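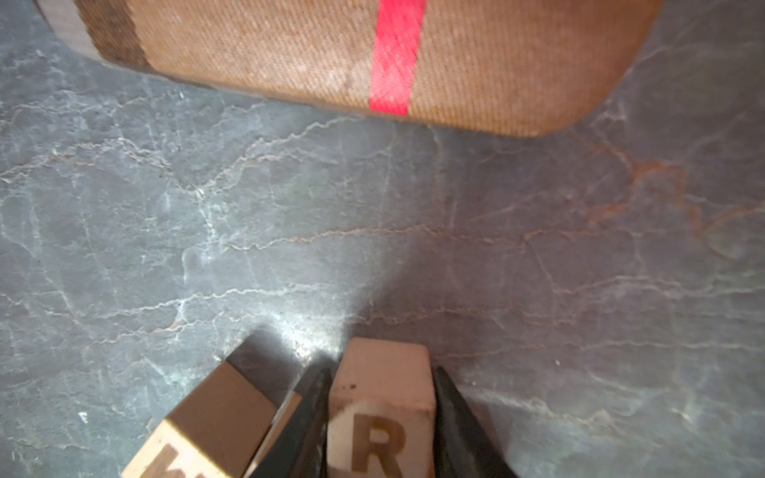
Tan twill with a red stripe - wash it or leave it alone?

Skurnedbridge Home & Hearth Board > Fabrics and Upkeep
Started Dec 23, 2020

lemik_lane
Hello everybody, and I hope you're all warm and well fed. I have a question about the big padded piece at the top of this post. It's a tan, sort of caramel twill with a red stripe and a wider dark brown band near one end, and it lives on the floor in our back room, where the grandkids lean on it while they build with their blocks. I picked it up at the Kavora market six years ago and I'm very fond of it. The fabric has gone mottled and a little pale in patches. I'd love to freshen it up before company comes, but that red scares me half to death. Has anybody washed something like this and lived to tell the tale?

button_tin
Oh, that's a handsome thing! I love the brown band. Please don't put it in a machine. I did that with a red and cream bolster back in May and ended up with a pink and slightly less pink bolster. Damp cloth, a drop of dish soap, and let it dry flat.

eren_upstairs
I'm going to disagree with button_tin, with affection. Reds vary a lot. Press a wet white rag on the stripe for 2 minutes, somewhere near the edge, and look at the rag. If it's clean, you can be a good deal braver. I've had a striped twill cover for 19 years and it goes in cold on gentle every spring. Does yours have a zipper?

lemik_lane
No zipper that I've ever found, and believe me I've been all around the seams with my glasses on. I think whoever made it just stitched it shut.

button_tin
Then I rest my case! If the filling gets soaked you'll be waiting on it until the tulips come up.

eren_upstairs
Fair enough, no zipper changes things. Surface clean it is. I still say do the rag test first, though, because a damp cloth can drag red across tan just as well as a washer can.

slow_kettle
Am I the only one who'd leave it be? Those pale patches look like plain old wear to me, and soap won't bring the color back. Run the brush attachment over it, turn it around so the other side gets some use, and go enjoy your company. Also, what is that floor? The gray with the white veins, and then the rusty orange coming in on the right - I've been looking at it longer than the cushion.

lemik_lane
You're kind to ask! It's stone, and it came with the house. My sister thinks it's gloomy, but I've always liked the rusty part best. It's chilly on small knees, so the padding earns its keep. I tried the rag just now and got the faintest blush of pink, so I'm going with the brush and a barely damp cloth on the tan parts only.

button_tin
Keep well away from that stripe and work toward the ends. And let us know how it goes, I'll be checking in between batches of cookies.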